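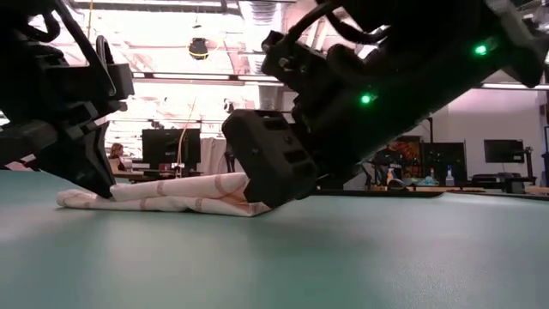 So I finally did the thing I've been putting off since January, which was to strip all the cabling off both arms of the folding cell and put it back on properly. It took me most of two days and I have opinions!

A bit of background if you've just wandered in. I look after a two-arm cell that folds cloth. I didn't build it (I came along when it already had a nickname, Monon, and a drawer full of mystery screws) but I'm the one who gets the message when it sulks. And for months it had been sulking in the same way. The right arm would reach across, pinch the end of the cloth, start to turn its wrist, and the gripper would drop off the bus. Lights still green, arm perfectly happy, gripper gone. You'd reset it and it would run fine for the next 16 folds or so and then do it again.

I blamed the software first, of course. Then I blamed the connector at the wrist and swapped that, and felt very pleased with myself for an entire afternoon. The real culprit was the cable itself, a few inches back from the bracket, where somebody (possibly me, I'm not going to look it up) had cinched a zip tie down hard so it would look tidy. Every wrist turn bent it at exactly that spot. When I slit the jacket there was one conductor hanging on by a few strands.

Beverley Rudd, who ran cells like this long before I did, came over and looked at my nice flat cable run and made a face. Her rule is that a cable on a moving arm should look a little bit embarrassing. Big lazy loops, soft ties, nothing pulled straight. So that's what we have now. The loops stick up and flop about and visitors are going to want to tidy them, and I will be slapping hands.

While the arms were stripped I went over the fingers too. The tips get a sort of glaze on them from the cloth, lint plus whatever finish the fabric comes with, and once it builds up the layers start sliding when you want them to stay together. I wiped them down with alcohol, let them dry, wiped them again. Then I checked the finger screws, and 4 of them moved when I put a driver on them. Four! They've all got thread locker now, the blue kind, please don't use the red kind and then call me.

The other job was the table height. Both arms press down on the cloth as part of the fold, so if the surface has settled even a hair they either jab it or hover over it. I use a strip of printer paper under each fingertip: bring it down slowly until the paper drags but still pulls out. Left arm was fine. Right arm was low, and I suspect it had been low since we moved the base plate over for the Furnival visit, when everything got bolted down in a hurry. I redid the touch-off on both anyway and saved it under a new name so I can go back if I've messed up.

For testing I always use the striped towels. A plain white cloth hides everything, but with bands across it you can see from the other end of the room if the top layer has crept. I keep one old towel just for this and it has gone horribly soft, which is good, because soft is harder. If the arms can get a long fold to lie down in that, the stiff new ones are no trouble.

We're at 247 folds since the rebuild and the gripper hasn't dropped out once. I don't quite trust it yet. The old cable could go up to 34 folds on a good day before it quit, so we're well past that, but I've ordered two spares from Javham and they're going in the drawer with labels on.

Next up is the left arm's wrist, which has a faint tick in it when it rolls back. It might be a bearing, or it might be a bit of cable brushing the housing now that I've made everything so floppy. I'll pull the cover on it later this week and report back.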